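The Hirnska trail gains 2,000 feet before it gives you anything to photograph. I did it again in February, this time with the intention of bringing back one usable frame of the ridge for the monthly theme, which was "distance." My last three attempts at the theme were flat, and I wanted to work out why.

The usual advice for a distant subject is a wide lens and something large in the foreground. I have followed that advice for years. What it produces on this particular ridge is a nice boulder and a thin gray line where the mountains should be. The peaks on the far side of the valley are big to the eye and tiny on a wide lens, and no amount of cropping brings back the haze layers between them.

So I left the wide lens in the car and carried the 300 instead. It is heavier than I like on a climb. My pack came to 12 pounds with the tripod, water and a spare layer, and I felt all of it on the switchbacks above the creek.

I started at 5:40 a.m. with a headlamp. The lower section was packed snow, easy walking. Above the tree line the wind had scoured it down to ice in places, and I put on the microspikes earlier than planned. Halima Amadi, who has hiked this ridge more often than I have, had told me to stay left of the second cairn. I went right, lost the path in a drift and gave back most of the time I had gained. 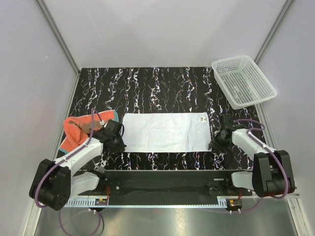
First light reached the top of the far range at 7:05. With the long lens I could fit four separate ridgelines into one vertical frame, each a shade paler than the one in front. Wind was the main problem. A long lens on a light tripod acts like a sail, and my first shots at 1/60 were all soft when I checked them at full size. I hung the pack from the center column, which made things worse because the pack swung. Setting it on the ground and running a strap up to the column with some tension on it worked better.

Settings for anyone who wants them: f/8, 1/400, ISO 400, manual focus on the second ridge. I turned stabilization off for the tripod shots and on for the few I took by hand. I bracketed one stop each way and ended up using the middle exposure.

The editing was short. I lowered the highlights, left the shadows alone and added a little contrast to the two nearest ridges only. I tried a haze removal slider and took it back to zero. The haze is the only thing in the file that tells you how far apart those ridges are, and removing it stacks them like cut paper.

Palesa Zwane looked at the results and picked a different frame than I did. Hers has a small group of trees on the nearest ridge, lower left, which I had treated as clutter. She may be right. The trees are the one object in the shot with a known size, and the eye measures everything else from them. I have gone back and forth on it and will probably submit hers.

Two notes for the next trip. The spare battery needs to ride in an inside pocket — the one in the top of the pack read empty by the time I wanted it. And the turnout at the trailhead was half plowed, with room for maybe three cars, so a later start would have meant parking down at the road.

I would like to try the same view in late summer, when the air is dirtier and the layers should separate even more.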